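The sponge question

Last updated Feb 15, 2018

I have been told, by more than one website, that I am washing up wrong. The rules change depending on who you read. Microwave the sponge. Never microwave the sponge. Throw it out weekly. Throw it out when it smells, by which time you have apparently been painting your plates with germs for days. I don't believe half of it, but I kept coming back to the subject over the winter, so I may as well write it down.

What set me off was the Stillia starter kit. Stillia would like you to replace your sponge with a silicone pad, a bamboo brush and a little ceramic dish for the brush to stand in. The kit costs 80 dollars. Their page says one pad outlasts 50 sponges. It doesn't say who tested that, or on what, and I looked.

I bought the pad on its own (25 dollars, plus shipping, for a square of rubbery nubs) and used it for a month. It slides over egg. It slides over oatmeal. It is fine on a drinking glass that only had water in it, and so is a bare hand. By the end I was going back over everything with the old two-sided sponge, the yellow and green kind, and putting the pad away in the drawer before company came so I wouldn't have to explain it.

So, back to basics. White dishes, two brown serving trays and the sponge. 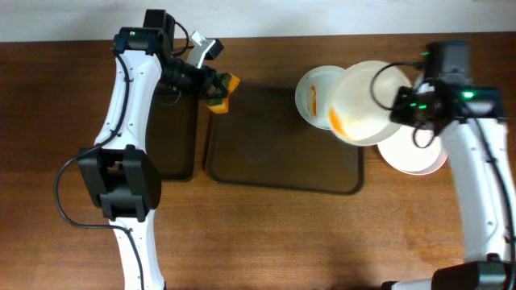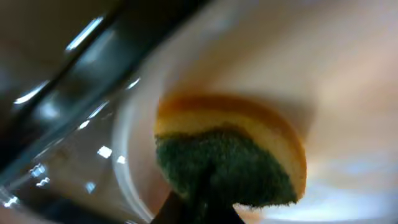
The foam side does bowls and the trays. The green side does whatever has dried on, and I keep it away from anything with a shine I care about. I know people who scrub everything green side down and swear it leaves no marks. Hold one of their plates up to a window sometime.

Trays are the part I was lazy about for years. You carry food on them, you give them a quick wipe, and they go back in the stack. Then one July I pulled two apart that had stuck together with what I think was peach syrup. Now they get soap on both faces and along the raised edge, where the crumbs settle, and they stand on their sides until they're dry. I tried the Salian tray spray too. It smells like a hotel lobby and left a film I had to wash off with dish soap, and I already owned dish soap.

As for how long a sponge lasts, I go by the green layer. Once it starts coming away from the foam, or feels slick, it gets demoted to the stove and then the trash. Squeezing it out hard and leaving it somewhere with air around it seems to help. I say seems. I haven't run a study, and I suspect the people selling the alternatives haven't either.

A reader wrote to recommend the Tustovel countertop sanitizer, a box that warms your sponge for you. It sells for 249 dollars. I priced sponges at my grocery store the same afternoon and will not be writing about the box again unless somebody sends me one.

Next up is dish racks, and I already don't like any of them.

14 comments | 6 shares

Contact | © Drulier Kitchen Notes | Back to top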